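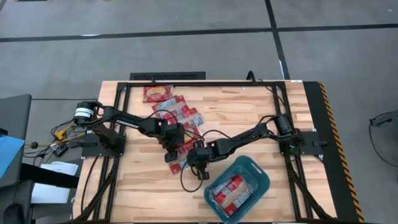 ## 6. Filling the snack basket

The Tralton leaflet says a full basket "sorts itself". I have my doubts, so do it by hand.

1. Stand the basket on the wooden tabletop, handle end away from you.
2. Lay the first packets flat, printed side up.
3. Stack the rest on top. Stop below the rim, whatever the leaflet claims about heaping.
4. Gather up any packets still on the wood and add them last.

**Note:** The quoted limit of 76 packets seems hopeful.

**Caution:** Don't press the pile down to make room. Crisp things break.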